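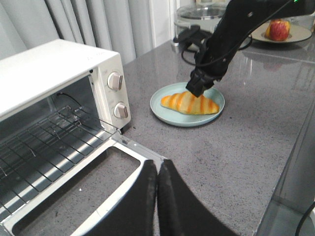 점검표 7번 항목의 '이상 없음'은 그대로 두면 안 된다는 것이 Rhona Kerr의 의견이다. 플러그를 손으로 만져 보고 판정한 것이라면 점검 시점의 부하 조건을 함께 적어야 하며, 무부하 상태에서 확인한 접촉 발열은 기록으로서 의미가 없다고 하였다. 이 의견을 반영하여 7번 항목은 '재점검'으로 변경하고 아래와 같이 수정본을 배포한다.

공용 탕비실 전기·화재 안전 점검표 (수정본)
대상: Etton 별관 2층 탕비실 및 인접 복도
점검일: 2018년 2월 25일
점검자: Anayeli Huerta
확인자: Fionnuala Gilmartin
판정 구분: 적합 / 부적합 / 재점검 / 해당 없음

가. 분전반 및 배선

1. 분전반 앞 적치물 여부
판정: 부적합
의견: 분전반 문 앞에 생수통 상자가 쌓여 있어 문이 절반만 열림. 점검 중 복도 쪽으로 이동 조치함. 바닥에 적치 금지 구획선을 표시할 것. 지난번 점검에서도 같은 지적이 있었음.

2. 누전차단기 시험 버튼 동작
판정: 적합
의견: 시험 버튼을 눌러 차단 확인 후 복귀. 복귀 전에 냉장고 전원 차단을 사용자에게 고지하였음. 다음 점검부터는 고지 시각도 기재할 것.

3. 회로 명판 표기
판정: 부적합
의견: 16번 차단기의 명판이 '예비'로 되어 있으나 실제로는 싱크대 우측 콘센트에 연결되어 있음. 명판 교체 필요. 도면 쪽 표기도 '예비'이므로 같이 정정한다.

4. 노출 배선 및 몰딩 상태
판정: 적합
의견: 창가 쪽 몰딩 끝단이 약간 들떠 있으나 전선 피복 노출은 없음. 접착 보수로 충분함.

나. 콘센트 및 플러그

5. 콘센트 고정 상태
판정: 적합
의견: 없음.

6. 멀티탭 사용 여부
판정: 부적합
의견: 전열기구를 멀티탭에 연결하여 사용하고 있음. 전열기구는 벽면 콘센트에 단독으로 연결하는 것이 이 건물의 사용 기준임. 해당 멀티탭은 회수하여 관리실에 보관 중. 회수증은 Kenna Laing에게 전달함.

7. 플러그 및 접촉부 발열
판정: 재점검 (당초 '적합'에서 변경)
의견: 당초 점검은 전 기기 정지 상태에서 실시됨. 재점검 시에는 전열기구를 통상 사용 조건으로 가동한 뒤 접촉부 온도를 측정하고, 측정값과 가동 기기를 같은 줄에 적을 것. 촉감에 의한 판정은 인정하지 않음.

8. 물 사용 구역과의 이격
판정: 적합
의견: 싱크대 우측 콘센트에 방수 덮개가 설치되어 있음. 덮개 경첩이 뻑뻑하여 열린 채로 방치될 우려가 있으므로 다음 점검 때 다시 볼 것.

다. 전열기구 일반

9. 전원 코드 손상 여부
판정: 적합
의견: 꺾임, 눌림, 테이프 보수 흔적 없음.

10. 기기 주변 가연물
판정: 부적합
의견: 전기주전자 옆에 종이 필터와 냅킨 묶음이 놓여 있었음. 상부 선반으로 옮김. 종이류 보관 위치를 선반으로 지정하고 안내문을 붙일 것.

11. 미사용 시 전원 분리
판정: 재점검
의견: 점검 시각에는 전부 분리되어 있었으나 퇴근 후의 상태는 확인하지 못함. 야간 순찰표에 항목을 추가하여 3회 연속 확인한 후 판정한다.

12. 개인 반입 기기 등록
판정: 부적합
의견: 등록대장에 없는 소형 난방기 확인. 사용자를 특정하지 못하여 사용 중지 표를 부착함. 5일 이내에 등록 또는 반출하지 않으면 관리실에서 보관함.

라. 소화 및 피난

13. 소화기 비치 및 압력
판정: 적합
의견: 지시침 정상 범위. 다만 점검 카드의 서명란이 비어 있어 이번에 기입함.

14. 감지기 상태
판정: 적합
의견: 덮개, 테이프 등 차폐물 없음. 작동 시험은 설비업체 Chisholm의 정기 점검에 따르며 본 점검에서는 외관만 확인함.

15. 피난 통로 확보
판정: 부적합
의견: 1번 항목의 생수통 상자를 복도로 옮긴 결과 통로 유효 폭이 줄어듦. 같은 날 창고로 재이동. 임시 조치가 다른 항목의 부적합을 만든 사례이므로, 이동 조치를 할 때에는 이동할 위치까지 기재하도록 서식을 고친다.

16. 비상 연락처 게시
판정: 부적합
의견: 게시물의 관리실 내선번호가 이전 번호임. 교체 요망.

검토 의견

Anouk Van Loon: 3번과 6번은 따로 처리할 사안이 아님. 명판이 틀린 상태에서는 단독 연결 여부를 차단기 기준으로 확인할 수 없음. 명판 교체를 먼저 하고 6번을 다시 확인할 것.

Fionnuala Gilmartin: 위 의견에 동의. 처리 순서를 3번, 6번, 7번으로 지정함. 11번은 순찰표 서식이 나오는 대로 별도 진행.

Kenna Laing: 회수한 멀티탭의 정격 표시가 마모되어 읽을 수 없음. 반환하지 않고 폐기하는 것으로 처리 바람.

Anayeli Huerta: 7번 재점검용 접촉식 온도계는 관리실 장비를 사용 예정. 교정 유효기간을 확인한 후 재점검 일정을 통보하겠음. 15번 서식 수정안은 이번 배포본에 포함되지 않음.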